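Search the help desk
Enter a keyword or ticket number

Print this ticket
E-mail this ticket

Ticket 497: White haze on glass shower door comes back after every cleaning
Status: Solved
Category: Bathroom / Glass and tile
Opened by: Iman Kettani
Handled by: Nikola Stępień, Clalberg Home Care Help Desk
Opened: 29 March 2019

Original message

Hi! I have a glass shower door that goes cloudy the same day I clean it. It looks great when I finish, and then by evening there's a white film over the bottom half, worst near the handle side. I've tried dish soap, a blue window spray, and the Nodier bathroom foam that came with the apartment. The foam got me closest but it left streaks. Our water is hard (the kettle gets crusty fast). The tile is glazed ceramic, the shelf in the corner is marble, and the door frame is brushed metal. Is the glass ruined or can I save it?

Iman

First reply, Nikola Stępień

Hello Iman, and thank you for all that detail, it helps so much! I love a shower door ticket because most of them end well. Before we throw anything at it, I'd like to know if you're looking at soap film, mineral scale, or glass that has been etched. They look very much alike from a step away and they need different treatment.

Please try this on a patch about as big as your hand, low down where the haze is bad:

1. Rinse the patch with warm water and dry it completely with a clean cotton cloth.
2. Rub half of it with a cloth dampened with rubbing alcohol. Open the door or run the fan first.
3. Dab the other half with plain white vinegar on a paper towel. Hold it there for 3 minutes, then rinse and dry.
4. Wait until the evening and look at both halves with a lamp from the side.

If the alcohol half is clearer, you have soap film or leftover product. If the vinegar half is clearer, you have scale. If neither one changes at all, we may be talking about etched glass.

Keep the vinegar away from your marble shelf, please! Acid leaves dull marks on marble. Tape a folded towel over it if it's in splash range.

Update from Iman

Did the test. The alcohol half got a lot clearer, the vinegar half got a bit clearer, and when I wiped across both of them again with alcohol the whole patch was shiny. I'm excited but confused. I was sure it was all hard water.

Reply, Nikola

This is great news, your glass is fine! What you've got is a sandwich: some scale on the glass, soap film on top of that, and probably a layer of foam cleaner that never got rinsed all the way off. The foam is good stuff in my experience but it wants a lot of rinsing, and a door is an easy place to skimp (I do it too, the hose never reaches). Hard water and bar soap also make that sticky curd that grabs hold of everything.

So we go through it from the outside in. Film first, then scale. If you start with vinegar it mostly sits on top of the film and you end up scrubbing for nothing.

Step one, the film. Mix a squirt of clear dish soap in a bucket of very warm water, wash the whole door with a soft sponge, and rinse twice. Dry it, then go over it with rubbing alcohol on a clean cloth, with the fan on. Swap the cloth when it starts to drag.

Step two, the scale. Cover the marble. Soak paper towels in white vinegar, press them flat on the glass and leave them for 18 minutes. Re-wet them if the edges lift. Rinse really well and dry right away.

Don't use bleach in there on the same day, and never mix it with vinegar or with alcohol. No steel wool, no powder cleanser, no razor blade if the glass has any kind of coating.
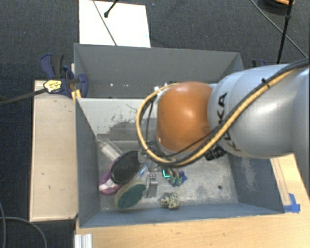 Mahmoud Tazi added a note that he'd had the same cloudy door for over a year and that what had been bringing it back was his squeegee. The rubber had a greasy edge from being stored next to the conditioner, so each pass spread a thin smear over clean glass. He washed the blade with dish soap, trimmed nothing, replaced nothing, and the streaks stopped. He wanted to know if Iman used one.

Update from Iman

Yes!! I do use one, and it hangs right under the shampoo. I just ran my thumb along the rubber and it's slimy. I feel silly and also delighted. I'll wash it tonight and do the two steps tomorrow morning.

Reply, Nikola

Mahmoud, that is such a good catch, I'm adding it to our checklist. Iman, while you're at it, look at your drying cloth. If it goes through the laundry with fabric softener, it can leave a waxy trace on glass. Wash it once in hot water with plain detergent and no softener, and dry it without a dryer sheet.

Update from Iman

Okay, report! The film step took me longer than I expected, and the first cloth came away gray. After the alcohol I could already see the tile through the door. The vinegar towels kept sliding down, so I sprayed the glass first and that made them stick. There was one stubborn strip along the bottom seal that needed a second round. The marble made it through untouched under its towel.

It's now the next evening, we've had four showers in there, and the glass is clear. I squeegeed after each one with the clean blade. My sister asked if we had bought a new door!

One leftover thing: the bottom seal itself is yellowish. Can I clean that the same way?

Reply, Nikola

Hooray! You did a beautiful job on this. For the seal, use warm water, dish soap and an old toothbrush, and get into the groove on the underside. If it slides off easily, take it off and soak it in the sink. If it's still yellow after that, the plastic has probably just aged, and a new strip cut to length is an easy swap. Measure the glass thickness before you buy.

For upkeep, squeegee after showers, wash the blade once a week, and do the vinegar step again whenever you see spots starting. With your water I'd guess you'll want it again in May.

Marking this one as solved. If the haze comes back, reply here and the ticket will reopen.

Related tickets

Rust ring under shaving cream can on white tub
Grout turned orange after using Berrada tile cleaner
Sticky film on kitchen cabinet doors near the stove
Ernell mop pads leave lint on dark tile
Chrome faucet has blue-green crust at the base
Dull spot on marble counter after lemon juice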